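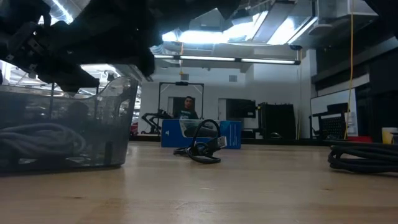
Nima Khosravi once got a question from a class of third graders: why do cords get tangled when no one is touching them? Nima's answer was that they do get touched, a little at a time. Someone opens a drawer, moves a bag, or pulls out one cord from under another. Each small move lets a loose end slip through a loop.

What is a cable?

A cable is a bundle of wires inside a soft cover. The wires are made of metal, most often copper. Copper lets electricity move through it easily. The cover is plastic or rubber, and electricity does not move through it easily. The cover keeps the electricity inside the wires and away from your fingers.

Some cables carry power. A lamp cord does this. Some carry information, such as music or pictures. A USB cable can do both. It can charge a game controller and send signals to it through the same cord.

The part at the end is the plug. The metal in the plug touches metal inside the device, and that makes a path for the electricity. If the plug is bent or full of dust, the path may be broken.

Why do we coil cables?

A long cord takes up a lot of room when it is spread out. It is also easy to trip on. When you coil a cord, you turn it into loops that lie next to each other. The loops use less space, and the ends have less chance to wander.

Inside a cable, each copper wire may be made of many thin strands, and some are thinner than a hair. If you fold the cord sharply in the same place again and again, the strands start to snap. You can't see this from the outside. A cord may look fine and still stop working. Wide, soft loops are easier on the strands than tight folds.
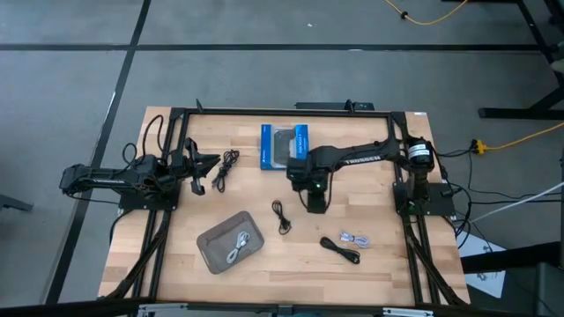 Coiled cables on a tabletop, with one in a gray pouch.

How to coil a cable

1. Unplug both ends. Hold the plug when you pull, and leave the cord alone.
2. Lay the cord out on a table or the floor. Shake out any twists.
3. Hold one end in your hand. Make a loop as wide as a small plate. Short cords need smaller loops.
4. Keep adding loops of the same size until you reach the other end.
5. Wrap a strip of cloth or a soft tie around the middle. Don't pull it tight.

If the cord fights you and wants to twist, let it. Turn it a little between your finger and thumb as you make each loop.

Where should the cables go?

A bin works well for a family that has many cords. A clear or see-through bin lets you look for a cord before you start digging. A small pouch is good for one cable you carry to school or on a trip. The box a thing came in can be useful too, if you have room to keep it.

Sort the cords before you put them away. You can sort by size, by the shape of the plug, or by what they belong to. A paper label helps. Write the name of the device on it and fold it around the cord near the plug.

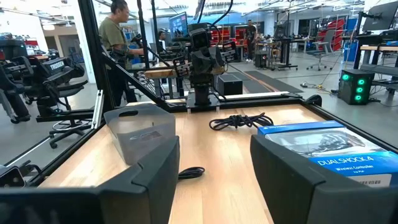 Does the controller cord go in the box with the controller or in the bin with the other cords? A reader in Clurach asked this, and added that the two people in the house who use it do not agree.

Either place is fine. If only the controller uses that cord, keep them together. If other things use it too, the bin is better. Pick one place and tell everyone at home where it is.

When to ask an adult

Show an adult any cord with a split cover or wire showing. Do not plug it in, and do not try to fix it with tape. Old cords should not go in the trash can. Many towns have a place that takes them, and the copper inside can be melted and used again.

Words to know

Copper: a reddish metal that electricity moves through easily.
Coil: a set of loops, or to wind something into loops.
Plug: the end of a cable that fits into a device or a wall outlet.
Strand: one thin piece of wire among many.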